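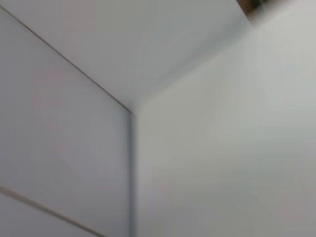 *Interior corner, white panels*

**Ticket:** Label printer in dispatch stops partway through long jobs
**Site:** Chisholm, Skusville
**Opened:** 27/11/2018
**Reported by:** Teodoro Moya, dispatch
**Handled by:** Ramiro Barroso
**Status:** Resolved, one item left open

## Report

Teodoro writes:

> The label printer by the packing bench stops in the middle of a batch. Short runs are fine. Anything for a full truck (up to 600 labels) starts normally, prints for a while, then quits. The light stays green. Welik says the job is complete. If I send the batch again it starts over from the first label, so we end up with duplicates and have to pull them out by hand. We had two panels go on the wrong pallet because of a duplicate. This has been going on since October but it was only once in a while then.

## Setup

- Thermal label printer, wired to the network switch under the packing bench
- Welik running on the dispatch PC, with labels sent through the Windows print queue
- Label stock and ribbon from Poltumov
- Same label layout for cabinet parts and for shelving, different only in the part code field

The second printer, in the returns area, has the same stock and the same driver. It doesn't get large batches, so it wasn't useful for comparison until step 4.

## Log

**1. Tried to reproduce it.** Sent the morning batch from the dispatch PC with the bench cleared of other jobs. It stopped at label 98. The green light stayed on, there was no message on the printer, and the Windows queue was empty. Welik marked the batch as printed. So Teodoro's description is right on every point.

Sent the same batch again. It stopped at a different label, later on. The stop doesn't seem to be tied to one bad record.

**2. Checked the stock.** Took out the roll and looked for a torn gap or a splice. Found neither. Cleaned the gap sensor with a dry swab and ran the calibration from the printer menu. The printer fed the usual blanks and returned to ready. Next batch stopped anyway.

I don't think the Poltumov stock has anything to do with it. Teodoro asked whether we should go back to the old supplier. I told him to leave it for now.

**3. Driver.** The dispatch PC had two copies of the driver installed, one of them left over from the printer we replaced. Removed both, restarted, and installed the current one. Test page fine. Short batch fine. Long batch stopped.

Should have been done anyway, but it didn't fix this.

**4. Swapped the printers.** Carried the returns printer to the packing bench and plugged it into the same network cable. It stopped partway through the first long batch. Put the dispatch printer on the returns cable and sent the same job to it. It ran to the end.

That clears the printer. What is left is the cable, the switch under the bench, or something on that part of the network.

**5. Cable.** Replaced the cable from the printer to the switch with a new one. No change. The old cable had a loose clip, so I threw it out.

**6. Switch.** Opened the management page for the switch. The port for the printer showed 1,114 receive errors since the last restart. The ports on either side showed none. The printer was set to a fixed speed and duplex, and the switch port was set to auto. With one end fixed, the other end falls back to half duplex, and the two don't agree. Small jobs get through. Larger ones lose data until the connection drops, and the print queue doesn't notice.

The returns printer has the same fixed setting. The switch port it normally uses is fixed to match, which explains why the dispatch printer worked over there.

**7. Change made.** Set both printers to auto negotiation, set the returns port to auto as well, and saved the switch configuration. Restarted both printers. The switch now shows full duplex on both ports. Cleared the error counters.

**8. Tested.** Teodoro sent the full truck batch that had failed in the morning. It ran through to the last label. He sent it a second time with throwaway stock and it ran through again. Error counter on the port stayed at zero.

## Notes for dispatch

- If a batch stops, don't send the whole batch again. In Welik, open the job, choose **Reprint range**, and enter the first missing label.
- "Printed" in Welik means the job has left the PC. Check the last label on the roll against the packing list.
- Don't move the printer to another port on the switch without telling me. Port 24 is reserved for the office link and must stay free.
- The returns printer is back in returns. Its shortcut on the dispatch PC has been renamed so the two can't be mixed up.

## Follow-up

Teodoro, next morning:

> Three trucks labeled, no stops. There is still a pile of duplicates from last week in the tray under the bench. Can those be thrown out or do you need them?

Ramiro:

> Throw them out. I have what I need from the switch log.

**Still open:** Welik reports a job as printed when the printer hasn't confirmed it. I have sent this to their support desk along with the job log. Their first reply asks for the version number and the queue settings, both sent. Leaving this ticket linked to theirs. The printing fault itself is closed.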